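2019-02-02

Soil temperature at planting depth was 44 F at the Zamora block this morning, up slightly on the last reading. Still below the range where white rot does much. Sclerotia of Sclerotium cepivorum germinate poorly in cold soil and the fungus is most active between the low 50s and the mid 60s, so the next several weeks are the quiet part. Garlic is up and even. No yellowing on the lower leaves beyond the tip burn that was already there after the hard frosts.

Pulled the six composite soil samples I had been putting off. Pattern as before: a W walk across each sub-block, probe to 6 inches, cores broken up and mixed in the bucket, 400 grams bagged from each. The low end by the drain was too wet to mix properly. It came out of the probe as plugs, and I ended up breaking it apart with a putty knife on a tray. I have marked that bag as poorly mixed. A clumped subsample can miss a pocket of sclerotia entirely or land on one, and either way the figure means little by itself.

Cleaned the probe and boots between sub-blocks with the brush first and then the disinfectant. The brush does most of the work. Sclerotia are not much troubled by a quick spray, and any disinfectant is spent on mud before it gets to them, so the object is to leave the soil where it is. I carried the dirty water back to the low end and did not tip it on the track. I worked from the clean side toward the infested side, which I failed to do in the fall and which makes that set of results harder to trust than I would like.

Wet sieving in the afternoon. First two composites only. Procedure for the record, as I changed one thing:

Soak in water with a little dish soap, stir, leave, stir again. Pour through the coarse sieve to take out gravel and roots. Catch on the 200 micron sieve and rinse until the water runs clear. Wash the residue into a beaker, float off the organic matter, and save both fractions. Pour the residue out on white filter paper in small amounts and go over it under the scope.

The change is saving both fractions. I had been discarding the floating part on the assumption that sclerotia sink. Most do, but old ones with a cracked rind trap air, and a few turned up in the float from the first composite. The earlier figures are therefore low by an unknown amount. I am not going to correct them backward. I have drawn a line in the notebook and written "both fractions from here."

Identification is the slow step. Anything round, black and poppy-seed sized gets picked out, and then most of it proves to be weed seed, charcoal or rounded grit. Test is to press with the needle. Grit does not give. Charcoal smears. Seeds split with a coat and a pale inside that is plainly seed. A sound sclerotium gives slightly and then cracks to a firm, off-white interior with a thin dark rind. Hollow or brown inside I record as dead. It would be better to plate them, and I will plate some of the next batch after surface sterilizing, but the last plates were lost to Trichoderma and I have no agar poured.

Results so far. Upper sub-block, none sound and one dead. Second sub-block, sound sclerotia present in both fractions, at a level I would call low for a vegetable soil and not low at all for garlic. This disease has no comfortable threshold. Each plant's roots leak the sulfur compounds that wake the sclerotia, the fungus bridges from one plant to the next along the row, and one infected bulb returns a great many new sclerotia to the soil. Row spacing slows it a little. In-row spacing is where it spreads.

Broke off there. Eyes were no good after that. 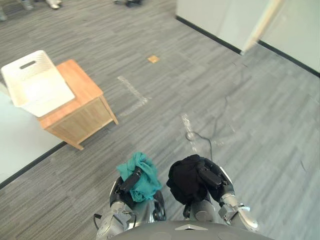
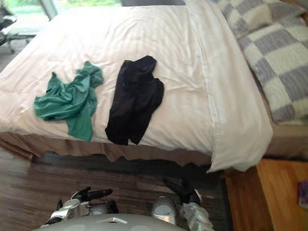
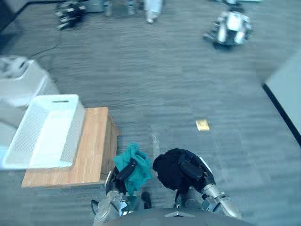
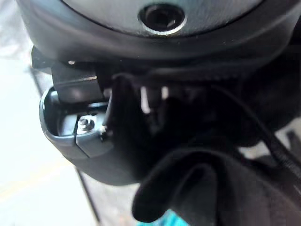 First and third: teal cloth over the gray carpet. Second: green and black on the duvet. Fourth: wrist housing, close up.

Evening. Entered the stand data. The trial rows came in at 1,343 plants, all sub-blocks together, treated and untreated. Emergence in the Fokix rows is slightly behind the untreated rows, by eye and by the sheet. It could be the clove dip itself, or the extra day those cloves sat in mesh bags before planting. I did not hold the untreated cloves for the same day, which was careless, and the two causes cannot be separated now. If the treated rows catch up by the next leaf, the question stops mattering for yield but remains open for the write-up.

Petance is the more vigorous of the two varieties at this stage, with broader leaves and a thicker neck. I attach no weight to that with regard to white rot. No garlic I have grown has shown resistance worth the name, and a vigorous root system simply offers the fungus more to respond to. Petance is in the trial because the cloves are large and uniform, which makes the dip easier to standardize.

Read through the Kenton results again, the ones from the onion ground with the biostimulant. The principle is sound. Apply diallyl disulfide or garlic oil to ground with no allium crop in it, the sclerotia germinate, find no host, and run out of reserves. My difficulty is with timing and depth. The Kenton plots were treated in warm, moist soil and worked in evenly with a rototiller. Zamora is heavy at the low end and is either too wet to till or too hard to till, with a short interval between. Treated shallow, the sclerotia below the tilled layer stay dormant, and the next deep pass brings them up. A population that is much reduced is still a population, and they remain viable for decades.

What I could do after harvest in July is leave the second sub-block out of alliums, irrigate, wait for it to drain, and treat a strip on each side of a bare strip. Soil will be too hot then for good germination. It would have to wait for fall, which means no garlic there for the following season in any case. Onion sets and leeks also excluded. Wild onion on the ditch bank needs to come out whatever I decide, as it has presumably been feeding the problem from that side. I have written this down in at least two previous entries and have not done it.

Also considered moving the whole planting to the upper sub-block and giving up the rest. The upper ground drains well and is close to clean on today's reading. Against this: one composite with no sound sclerotia is a statement about 400 grams of soil. The access track runs past the infested end, and every wheel that comes through carries something up the hill. I would want a repeat sample before committing, taken separately, with the probe scrubbed down beforehand.

Seed stock question still open. If the infestation came in on cloves, the source lot should show it, and I have none of that lot left except the mixed cull bag. Looked through the cull bag tonight. Plenty of Penicillium, blue-green and dusty, starting at the wounds. Some basal plate rot with pinkish growth, probably Fusarium. No white mycelium with black bodies at the base. Cull bag proves nothing about the bulbs that were planted, having been sorted for size and damage. Bagged it for the trash, not the compost.

To do:
Sieve the remaining composites, low end last.
Repeat the upper sub-block sample.
Pour agar. Acidify it this time.
Move the soil thermometer off the south side of the bed, where it reads high in the afternoon.
Wild onion, ditch bank.
Leaf stage on both varieties, treated and untreated, same day.

Rain forecast overnight. The low end will stand in water again and I will not get the probe in there for a while.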